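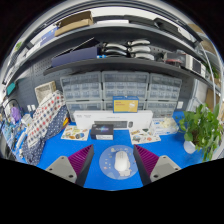

I started Pomthorpe because I wanted to teach robots chores without owning very many robots. Our method is called Istska, and the short version is that people do the job by hand with a gripper tool that has a camera on it, and the robot learns from those recordings later. No lab bench needed – we go wherever the stuff is. A desk like this one, with a white mouse on a planets-and-stars mouse pad, a keyboard box standing behind it and a leafy plant spilling in from the right, is the kind of place I get excited about! The fisheye view bends everything toward the edges, but it keeps both purple finger pads and most of the desk in sight at once, and the learning side of Istska leans on that a lot.

Print this page | E-mail this page

How we got going

I'm Carmela Toledo. I used to write software for sorting machines (fine work, very loud), and I kept running into the same wall. The machines were great until somebody moved the bin. Yichen Qiu had been poking at that problem from the research end, and the two of us spent most of an October arguing over finger shapes before we called ourselves a company. Yichen still does the finger shapes. I do the training code, the phones and this page.

What we've found so far

Our first real result came from a set we call Orkix: 524 recordings of small pick-and-place jobs, made in 12 different rooms. We trained one policy on the whole set, and then a second one on 216 recordings picked to cover as many rooms as possible. The smaller set did better in rooms neither policy had seen. I ran it again because I didn't believe it, and got the same answer. So now we'd much sooner record a few tries in a new room than a hundred more in the old one, and our schedule is built that way.

It isn't all solved. Thin, floppy things still give us trouble, and so does anything shiny. Vương, our newer project, is about cloth, and it's slow going – ask me again in a while.

Working with us

If you have a cluttered room and a bit of patience, write to me. Recording is easy to pick up, and we'll bring the gripper.

Print this page | E-mail this page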